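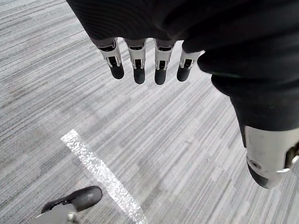 Grey stripe flooring, close up.

The floor in the Prandesmont unit went down in May and the furniture followed. I have had enough questions about the fit-out that I am writing up the choices in one place. Prices are left out. They have changed twice and the invoices are in the other folder.

The flooring is the Postau stripe in mid grey. The stripe is fine and uneven, with lighter and darker streaks in each piece, and all of it runs lengthwise. I looked at a plain grey first. Plain grey shows every thread and crumb, and the joints show as well once the light comes in low along the wall. A streaked pattern hides the joints if the pieces are laid with staggered ends. It also hides small things you would rather find, such as screws and the backs of earrings, so I now sweep by hand along the walls before running the vacuum.

Laying order matters more than the instructions suggest. I started from the centre line and worked out to the walls, dry, with the adhesive left in its tub until all the cuts were done. The cut pieces went under the back wall and behind the partition. Knife blades lasted a short time. I changed them more often than I wanted to and would buy the 50 pack next time. A dull blade pulls the edge and the edge does not go back.

Dark cloth sheds lint onto this colour and the lint shows, stripe or no stripe. Most of it comes up with a stiff rubber brush pulled in one direction. 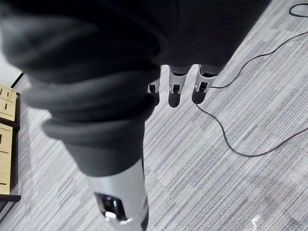 The same brush works on upholstery. The armchair is covered in light grey, with a paler border, and it picks up dark fluff at about the same rate as the floor does. I go over the seat and the arms on Tuesday with everything else. A damp cloth was worse than nothing, as it rolled the fluff into the weave.

On to the side table. It is the round Bouzid, 60 cm across the top, white with faint veining. The veins have a slight pinkish grey in them that does not come through in the catalogue. The legs are black metal, bent into loops, and they take up less floor than a centre post with a foot. I wanted a table that a customer could put a shopping basket on while sitting down, and I measured for that before ordering. I measured the basket along its long side. I should have measured it corner to corner, which is the dimension that counts on a round top.
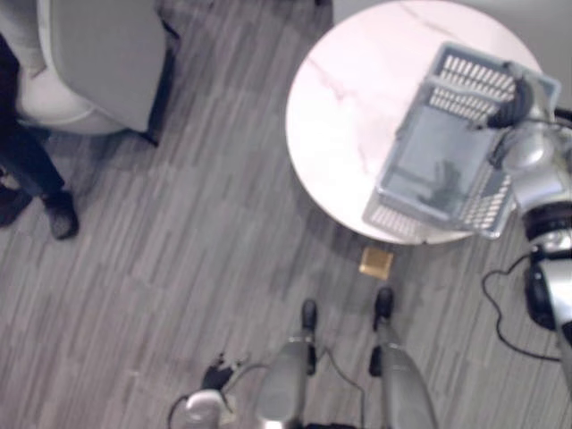

Set down at an angle, a basket takes up the useful part of the surface and a corner can end up past the rim. Pushed back toward the middle it sits properly, and there is still room for a cup in front if the cup is a small one. The next size up would have fixed this, but it blocks the way past the chair. I have kept the 60.

The baskets are grey plastic with slotted sides and a solid floor. The slots are small enough to hold loose onions and too large for loose hazelnuts or brussels sprouts with the outer leaves off. They rinse clean under a tap. Grit collects in the corners of the slots and needs a bottle brush. I dry them upside down on a rack. They can go in a stack while damp but they will smell by the weekend.

The produce stand is by Domiria and goes against the back wall. It has a black metal frame, tall posts, and bracing across the end, with 2 light wood cabinets under sloped trays. Assemble the frame loose and tighten nothing until the bracing is in, otherwise the last bolt hole is out by half its width. The cabinets then need levelling separately. Mine wanted a shim at the front. Leave a finger's width between the cabinets and the wall so that the skirting can be wiped.

What remains is the card holders for the trays, which are on back order, and a strip of trim where the partition meets the floor. I have tried a white trim and a grey one. The grey scuffs less. The white matches the wall and I will probably use it anyway. 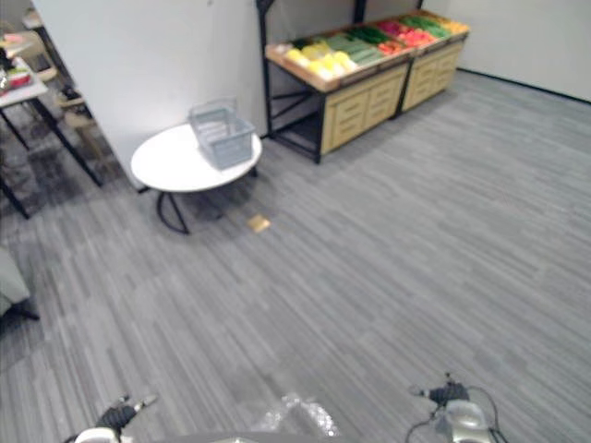
Anonymous
Did you try turning every second tile a quarter turn? We did ours that way and the joints were easier to hide than with everything running one direction. Also, on the round table, a thin clear silicone mat stopped our baskets from sliding. Cut it smaller than the top or it collects dirt along the rim.

Reply
I tried the quarter turn on a test patch. It looked like a checkerboard from the door, so I went back to one direction. I have not tried a mat. What thickness did you use?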